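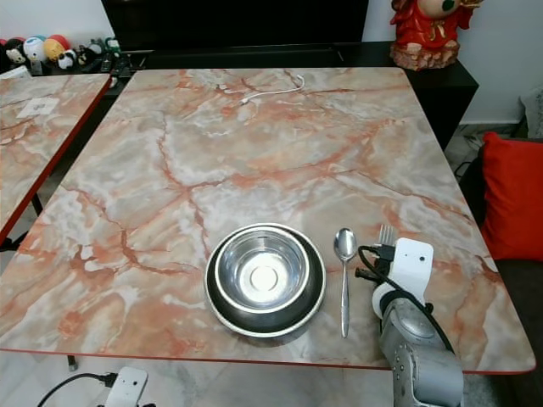 Tables and tableware, May

Second entry on the marbled tables. The first covered delivery and the state of the legs; this one is about the surface and what we put on it.

Setup at 14:00: steel bowl nested in the larger dark-rimmed dish, near the front edge and close to centre. Spoon to the right of the dish, handle towards the front. Fork further right, tines up. The thin white charging cable was left coiled at the back. The second table stands at an angle on the left with only the small white square on it.

Surface

The top is pink and grey with rust-orange and deep red veining over paler swirls. Both tables carry the same pattern and both have the red edge. Lena Rutkowska asked whether it is stone. The Rivik paperwork says "marble effect" and gives no material, so I am writing "marble-patterned" in the inventory until someone at Rivik answers my message.

The pattern matters for one practical reason. Crumbs and tea drips are very hard to find against the veining. I put toast crumbs on the top this morning before the setup and wiped by eye, then wiped again with a damp white cloth. The second wipe still picked up a visible amount. The same test on the old grey bench left almost nothing for the second wipe. Procedure from now on is two passes with a white cloth, the second at right angles to the first, and check the cloth and not the table.

The red edge is easier. Anything caught along it shows up. Use a cotton bud at the corners. Do not use the green scouring pads from the sink; Marjan Mousavi tried one on the spare sample tile and it dulled the finish in a patch the size of a coin.

Bowl and dish

The pair is sold by Kaczorowski as a feeding set, though we use it for the nesting and stacking notes. The inner bowl is polished inside and throws back a bright round reflection from the bottom. The dish has a darker grey band and a shiny outer lip.

Observations:

Dry, the bowl lifts out of the dish with no resistance.

With a film of water between the two, the dish comes up with the bowl for a short distance and then drops. This happened on every lift until I dried the underside. The noise is considerable on this top.

Warm washing-up water makes the effect slightly worse. I have no figure for it and would not trust one taken by hand.

Dry both pieces separately, store them nested, and put a sheet of kitchen paper between them if they are going away for more than a day.

Marjan thinks the dish has a very slight rock when empty. I could not reproduce it on the main table but did get it on the angled one, which suggests the floor or the table and not the dish. The floor dips towards the left-hand wall. To be checked with the long level when it comes back from Sirkden.

Spoon and fork

Spoon and fork are from the mixed drawer. They are a reasonable match in colour but I doubt they are from the same set. The spoon is on the light side for its length and slides if the table is knocked. Lena suggests felt under the handles for anything that has to keep its place overnight. I would prefer a tea towel – less to clean off afterwards.

Laying order, for whoever does this next: bowl and dish first, then spoon, then fork. I did it the other way round at first and had to shift both pieces of cutlery to make room for the dish lip, which is wider than it looks from the side.

Storage

The mixed drawer needs sorting. Spoons and forks are currently in with the cable ties and the spare table feet. Proposed: cutlery to drawer 2, fittings to drawer 13. Labels are in the Gremutville box on the top shelf. Charging cables should also have a place of their own, as they end up on whichever table is nearest.

Outstanding

Rivik: material of the top, and whether it will take a hot dish without a mat. Until then, mats always.

Long level from Sirkden, then pack the legs of the angled table if needed.

Replace the sponge. Buy plain white cloths, order code 114 in the supplies book.

Lena to repeat the crumb test under the evening lights, same toast if there is any left.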